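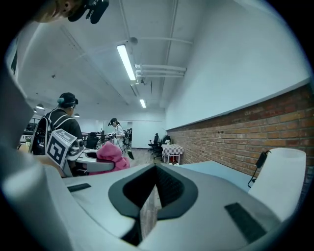

Brick wall, wooden floor, one black cable.

2026-08-24

Learning to walk in an old building

When I moved to Grunddale last November I did not think at all about floors. I thought about the rent, the kitchen, the distance to the train and if my bed could pass the stairs. The floor was simply there. It was made of wood, it looked beautiful, and I told my mother on the phone that I finally live in an apartment with a real wooden floor. She asked if it was cold. I said no. This was the whole conversation about floors.

The first night I got up to drink water and the floor made a sound like a small animal. I stopped. I put my foot down more slowly, which made the sound longer. I believe every person who has lived in an old building knows this mistake, but I grew up in a concrete block, on the ninth level, and in concrete you can walk as you like. We had other problems there. We heard the elevator, and the pipes, and a man who practiced the same song on the accordion for all my school years. But we never heard steps.

I have wanted to write about this for several months, and I kept putting it off because it seemed too small a subject. Then last week a colleague asked me for advice about an apartment she wants to rent, and I talked for so long that she looked at her watch. So I will put it here and she can read it if she likes.

The letter under the door

After I had lived here for two weeks, I found a paper under my door. It was folded twice and it said, in very neat writing: "Dear neighbor, welcome. Is it possible that you walk in shoes? With respect, Tetteh Issahaku, downstairs."

I read it maybe ten times. In my language, if someone writes "with respect" at the end, he is very angry. I did not know if in English it is the same. Also, I do not walk in shoes at home! In my family it would be a scandal. I walk in socks, or in slippers with a rubber bottom. I felt accused of something shameful.

I wrote three different answers and threw them all away. Then I took a box of cookies from the store and went downstairs, which for me is much more difficult than writing. Mr. Issahaku opened the door and he was not angry. He is a retired surveyor, a tall man with a soft voice, and he was a little embarrassed by his own letter. He said that he only wanted to know, and that the last tenant wore boots. We drank tea. While we were sitting there his upstairs neighbor -- me -- was not at home, of course, so I could not hear what he hears. He proposed that we do an experiment.

He gave me his key, went up to my apartment, and walked there while I sat in his armchair. I recommend this to everyone who has a neighbor. It was terrible. He was walking in socks, a calm man in socks, and I could follow him from the door to the window and back as if he had a drum. When he came to the place near the kitchen, there was the small animal again, only from below it was bigger.

What I learned about heels

At home I began to pay attention to how I walk. It is a strange thing to do at my age. I learned that I come down very hard on the heel, above all when I am in a hurry, and that I turn on the heel also, like a soldier. I do not weigh much, so I always thought of myself as a quiet person. Weight has less to do with it than I thought. A child of four can shake a lamp if he runs on his heels.

So I practiced. For some days I walked more on the front part of the foot, and my calves hurt, and I felt ridiculous. My friend Etim visited and asked if I was injured. After a while I found a middle way, with the whole foot coming down together and the knees a little soft. I cannot say it is elegant. But I asked downstairs, and Mr. Issahaku said that now he hears "somebody" and before he heard "an event." I was proud of that for the rest of the day.

I also made a map in my head of the boards that talk. There are two by the kitchen, one in front of the bathroom, and a whole family of them next to the window. In the night I step over them without thinking. When I visit other people now, I notice that my feet are looking for the bad boards in their hallway too.

The things I bought

I will be honest about money, because when I searched for advice I found mostly people who were selling something.

First I bought felt pads for the legs of the chairs. They came from a company called Jeltov, 12 pads in a package, and they were not expensive. They work well for the sound of a chair that moves. The glue is not very strong, and after a month or so two of them were walking around the apartment by themselves with dust on their backs. I cleaned the chair legs with alcohol before I put on the next ones and those have stayed.

Then I bought a rug, and about the rug I have more feelings. I saw one that I liked very much in a shop near the station. It was called Plurno, I suppose it is the name of the pattern, and it cost 953 dollars. I stood in front of it for a long time. I even took a photo of the price and sent it to Etim, who answered only with a question mark. I did not buy it. I bought a used one from a woman two streets away, dark red, a little worn in one corner, and I carried it home on my shoulder and had to rest on every bench.

The rug alone changed less than I expected. The thing that changed more was the layer under the rug. It is a thick gray material, ugly, and you cut it with scissors to be slightly smaller than the rug. If you have money for only one of the two, I would say buy an ugly cheap rug and a good layer under it. Mr. Issahaku agrees, and he has the better position to judge.

The question of repair

For the boards that make noise, I asked the building manager. He told me that the floor was sanded and oiled in the year 2000, and that since then it was "stable." I like this word. A man came, knelt down, pressed with his hand here and there, and explained to me that the boards move against the nail when the air is dry. In winter the wood becomes smaller, in summer it becomes bigger, and so in July the floor is almost polite. He could put in screws, he said, but then one would see the screws. I asked him what he would do in his own home. He said that in his own home he has carpet.

He gave me one trick, which is to brush a little powder into the gap between the boards, normal talcum powder for babies. You walk on it for a while and brush again. It helped for the one in front of the bathroom. It did nothing for the family by the window, and for a week my black socks were gray.

In the end I did not ask for the screws. Part of the reason is that I am lazy. The other part is that I have started to like the sounds when they are my own. In the morning, when I go to make coffee, there is the same order of noises every time, and it tells me that I am home in a way that I did not feel in my first months here.

For my colleague

If you look at an apartment with an old floor, go there in the evening when the people above are at home. Stand still for a few minutes and do not let the agent talk. Ask what is under the floor, even though he will not know. Walk along the walls first, then across the middle, and do it in your normal shoes and again without them -- agents are surprised by this, but they allow it.

And go to meet the person downstairs in the first week. Do not wait for a letter. I think I was afraid of mine because a letter has no face, and I put on it the face of a strict teacher I had once. Now we have a system. If I have guests, I tell him before, and if he is ill, he tells me, and I move through my own home like a thief until he is better.

Last month he had his grandson with him for the weekend, a boy with a lot of energy and a ball. From above it is also possible to hear quite a lot. On the second evening there was a paper under my door, folded twice, and it said: "Dear neighbor, I am sorry. He leaves tomorrow. With respect."

I took him what was left of the cookies, and the boy opened the door with the ball under his arm.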